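Ruxandra Zamfir
Monday, December 5, 2022

1/ Budget submissions for the surgical robotics training lab close in January. I've done four of these now, so I'm posting how I plan ours. Most of the cost sits at the small end of the arm – graspers, needle drivers, thread. 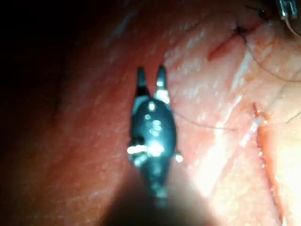

2/ Start with instrument lives. Each one is good for a set number of uses, then the system won't accept it. We logged 170 suturing sessions last year and I'd budgeted for far fewer. Work back from your session log. The sales forecast will be too low.

3/ Suture is its own line. Trainees tie, cut and tie again, and a box goes quickly. We order 300 packets at a time through Pelel, who will hold the price if you commit to the full year.
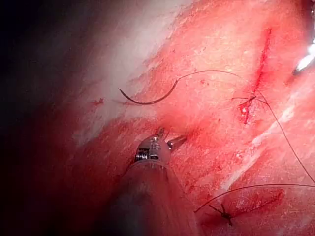
Needles come on the same order, so check the curve and size before you sign. Changing them later cost us a restocking fee.

4/ Two quotes in for the service contract, Wunden and Spahić. Wunden is cheaper on paper but travel is extra, and we're a long way from their depot. Ask for the call-out rate in writing.

5/ Lara in finance wants everything split into capital and operating. Arms and console are capital. Anything with a use counter on it goes under operating.
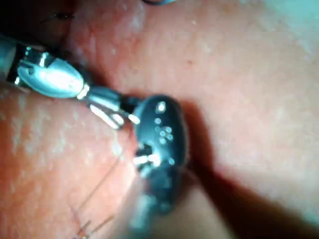 She also asked for a replacement schedule, so I've put down more than 70 instruments over the year, staggered by quarter. Freight and GST are on a separate line.

6/ Happy to share the spreadsheet. Message me your work email and I'll send it Thursday.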